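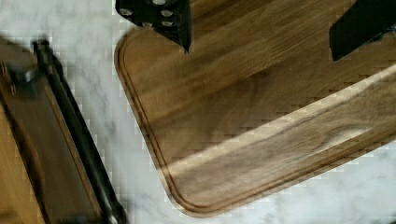
How to clean, oil and look after a wooden cutting board with a juice groove

Last updated March 2023

A wooden board will put up with years of chopping if it is washed properly and given some oil now and then. Boards with a groove need slightly more attention than flat ones, as the channel collects juice, crumbs and old oil, and it is the part most people skip when they wipe down. The steps below cover everyday washing, stain and smell removal, sanding and oiling. They work for most solid hardwood boards, whether dark or pale.

What you need

Washing-up liquid and a soft sponge
A small stiff brush (an old toothbrush will do)
Coarse salt
Half a lemon
Bicarbonate of soda
Food-grade mineral oil
A board cream or wax, if you want one
Two clean cotton cloths
Sandpaper in 120, 180 and 240 grit, only if the surface is rough
A wire cooling rack

For oil we use Zirwood, a plain mineral oil in a squeezy bottle. Any mineral oil sold for chopping boards will do the same job. Don't use olive, sunflower or vegetable oil. They go off in the wood and leave a sticky, sour-smelling surface that is a nuisance to get rid of.

Everyday washing

Wash the board soon after you have finished with it. Scrape off the scraps first, then tip any liquid out of the groove into the sink. If you have been carving meat, let the fat cool a little and wipe the groove out with kitchen paper before it goes near the drain.

Use hot water and a small amount of washing-up liquid. Wash the top, then the underside, then the edges. Washing only the side you cut on leaves one face wetter than the other, and that is how boards end up rocking on the worktop. Run the brush all the way round the groove, paying attention to the curves at the corners, where grease likes to sit.

Rinse quickly. Don't leave the board in the bowl to soak, even for ten minutes, and don't put it in the dishwasher. The heat and the long wet cycle can split a board along the grain or open up the glue joints on one made from several strips.

Dry it straight away with a tea towel. Push a corner of the towel into the groove and follow it round. Then stand the board on its edge, or lay it on the cooling rack so that air can reach both faces. Keep it off the radiator and out of strong sun.

After raw meat or fish

Do the everyday wash first, with plenty of hot water and a fresh sponge. If you want to sanitise as well, use a spray that is labelled as suitable for food surfaces and wooden boards, and follow the contact time printed on the bottle. Rinse if the label says to, then dry as above.

If you have room for two boards, keep one for meat and the other for bread, fruit and vegetables. A grooved board is the obvious one for meat. Some people with only one board use the grooved face for carving and turn it over for everything else. That works if the underside is flat and has no feet, but both faces have to be washed each time.

Removing stains

Beetroot, berries, turmeric and red wine will all mark wood. Most of it fades with use and washing, but you can hurry it along.

1. Sprinkle coarse salt over the stained area.
2. Rub it in with the cut side of half a lemon, working with the grain. Squeeze gently as you go.
3. Leave it for 4 minutes.
4. Scrape off the grey slush and wipe the board with a damp cloth.
5. Dry it thoroughly.

Test a corner first on a dark wood such as walnut, as lemon can lighten it a little. The colour usually comes back once the board is oiled.

Stains in the groove are harder, as you can't get the lemon flat against the wood. Mix the salt with a few drops of juice to make a paste and work it along with the toothbrush.

Getting rid of smells

Onion and garlic hang about longest. Mix a tablespoon of bicarbonate of soda with enough water to make a spreadable paste, rub it over the whole face and into the groove, and leave it until it begins to dry. Rinse and dry. Repeat the next day if the smell is still there.

If a board smells rancid even when clean, it has probably had cooking oil on it at some point. Bicarbonate may help, but you will most likely have to sand it.

Sanding

You don't need to do this often. Knife marks are normal and can be left alone. Sand when the surface feels furry, when cuts are deep enough to hold dirt, or when old oil has turned tacky.

Start with a board that is completely dry. Wrap the 120 grit paper round a cork block and sand along the grain in long strokes, covering the full face each time. It is tempting to go at one bad spot, but you will make a dip that shows up the first time you try to slice a tomato on it. Move on to 180, then 240.

For the groove, roll a strip of the 180 paper round a pencil or a piece of dowel that fits the channel. Slide it back and forth in short lengths, going steadily round the corners. Go lightly over the rim on each side of the channel – a couple of strokes is enough to take off any splinters, and more will round it over.

Brush off the dust, then wipe the board with a barely damp cloth. The water will raise the grain and it will feel slightly rough when dry. Give it a last light pass with the 240 and wipe again.

Oiling

Oil the board when it looks pale and dry, or when drops of water sink in and leave a dark patch instead of sitting on top. For a board in daily use that tends to be once a month. A new board, or one you have just sanded, needs two or three coats to begin with.

1. Make sure the board is dry all the way through. After washing, leave it overnight.
2. Warm the bottle of oil in a jug of hot water for a few minutes. It spreads more easily.
3. Pour a small pool, roughly 2 teaspoons for a medium board, on to the middle of the face.
4. Spread it with a cotton cloth, following the grain, out to the edges.
5. Fold the cloth over a fingertip and go round the groove. Don't pour oil into it directly, as it will puddle.
6. Oil the sides. If the board has end grain showing, go over that part twice, as it drinks more than the rest.
7. Turn the board over on to the rack and do the other face.
8. Leave it for 12 hours.
9. Wipe off whatever hasn't soaked in, using the second cloth. Check the groove again, as oil creeps down into it.

The board should feel smooth and no longer greasy. If it still leaves a mark on your hand, buff it and give it a few more hours.

Hang used cloths outside to dry flat before binning them. Mineral oil isn't prone to heating up on its own in the way linseed oil is, but it is a sensible habit if you keep several oils in the house.

Adding a wax finish

Wax is optional. It sits over the oil and helps water run off. We have used Tament board cream, which is soft enough to apply with fingers. Put on a thin layer after the last coat of oil, wait 20 minutes and buff well. Use very little in the groove, where surplus wax turns white and crumbly and then has to be picked out with a cocktail stick.

Common problems

The board has warped. Lay it with the hollow side down on a damp towel overnight, then dry it on its edge for a couple of days. A slight bend often comes out. Oil both faces afterwards.

There are small cracks at one end. Fine surface cracks will often close up after two or three coats of oil. A crack you can slide a fingernail into will trap food, and the board should be repaired properly or replaced.

There are black specks in the groove. This is generally mould from being put away damp. Scrub with the bicarbonate paste, dry it fully and sand the channel if specks remain. If they have gone deep into the wood, stop using the board for food.

The board slides about. Put a damp, folded tea towel underneath while you work, and take it away as soon as you have finished.

Storage

Stand the board upright somewhere with air around it. Flat against a tiled wall is fine once it is dry. Don't stack other boards on top of it or keep it beside the cooker, and if it spends most of the winter in a cupboard, oil it before you bring it out in December for the big roasts.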